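Padport déménage (et moi avec, enfin presque)

Bon, je vous en parlais à demi-mot depuis le printemps, maintenant je peux le dire : la bibliothèque d'échange de Dodommont quitte la rue du Lavoir et s'installe dans les anciens bureaux Kröger, de l'autre côté du canal. Ouverture en juillet, un dimanche matin, avec café et brioche pour les lève-tôt !

Pour ceux qui ne suivent pas, Padport c'est notre réseau de livres qui circulent : on en prend un, on en laisse un, pas de carte, pas d'amende. J'y dépose mes polars depuis des années (et j'en reprends toujours le double, ma compagne peut en témoigner). Au dernier inventaire il y avait 3 549 titres, bandes dessinées comprises, et dans le vieux local on ne pouvait plus ouvrir la porte des toilettes sans déplacer un carton de Simenon.

C'est Macario Ventura qui a trouvé l'adresse. Il passait devant tous les jours à vélo, il a fini par appeler le numéro collé sur la vitre, et voilà. Le loyer est de 200 euros par mois, charges comprises, ce qui nous laisse de quoi acheter des étagères correctes. 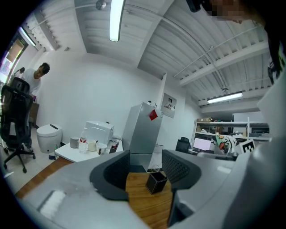
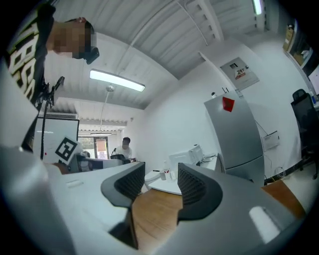

Côté pratique, les horaires changent un peu. On garde les deux soirées de la semaine, on perd le créneau du midi (je sais, je sais, j'ai râlé aussi), et on gagne la matinée du dimanche. Le dépôt de Wirham reste ouvert comme avant, avec sa boîte de retour sous le porche. Si vous habitez de ce côté-là, rien ne bouge pour vous.

Il nous manque encore des bras pour transporter les cartons. Comptez environ quatre heures, on fera la navette avec deux camionnettes et pas mal de brouettes. Ceux qui ont le dos fragile peuvent venir coller les étiquettes, on ne refuse personne. Et par pitié, gardez vos encyclopédies chez vous jusqu'à la rentrée ! On m'en a encore proposé une la semaine dernière, en vingt volumes, reliée, magnifique, et j'ai failli dire oui.

Pour s'inscrire, il y a une feuille au comptoir de la boulangerie, ou alors vous m'attrapez au marché.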